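Erkarville's "forever worktop" promise leaves plenty unsaid

Kitchen firm Junimum has begun selling a pale, matt worktop in Erkarville with a guarantee that runs to 2069, and the leaflets have been landing on doormats all over town. The headline claim is that it will be "the last surface you ever buy". Readers with long memories may want to put the kettle on before signing anything.

The range is called Hafstein and comes in 7 shades, most of them some version of white. It is sold through the Castemetti showroom near the station, which opened in January and has been busy at weekends. The price is 300 pounds a metre before fitting, cutting or the hole for the sink. That is a fair bit more than an ordinary worktop, and the firm says the difference is in how long it lasts.

It may be right. The trouble is that the guarantee reads rather differently from the leaflet. The terms are printed in small grey type on the back of the order form and cover "failure of the board". They leave out stains, scratches, scorch marks, chips along the front edge, swelling around taps and any change of colour. It is hard to think what else goes wrong with a worktop. Short of the thing snapping in half, most owners would struggle to make a claim.

There is also the matter of cleaning. Buyers must use the firm's own spray, and must keep the receipts for it. Miss a year and the cover lapses. The order form does not say what the spray will cost in ten years' time, let alone in 2069, or what happens if it stops being made.

Junimum told us that its terms were "in line with what customers would expect" and that it had tested samples with tea, red wine and turmeric. We asked to see the results. We were sent the leaflet again.

The showroom does offer a 45 minute visit at which customers can look at offcuts and ask questions, and staff there were friendly and did not push. They were less sure of themselves on the paperwork. One told us the guarantee passed to the next owner if a house was sold. The order form says it does not.
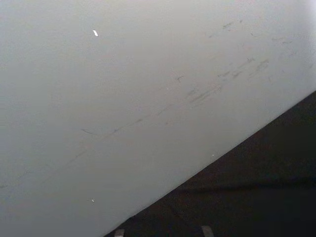

Pale and matt: a smooth grey-white surface up close, with a few marks and specks.

Matt finishes have been in fashion for a while now, and anyone who has lived with one will have a view on fingerprints. Pale ones look clean in a brochure. Whether they look clean in a house with children and a dog is another question, and the leaflet is silent on it.

None of this makes Hafstein a bad product, and some households will be very happy with it. But a promise of this length costs a seller little when so much is left out of it, and a firm that is sure of its surface could surely cover a scratch or two – even for the first year.

Junimum says an "updated guide to the guarantee" will be available from the showroom soon. It did not give a date. Until then, anyone tempted should ask for the full terms in writing and read the back page first.

Contact the newsdesk | Copyright Erkarville news pages, all rights reserved | Back to top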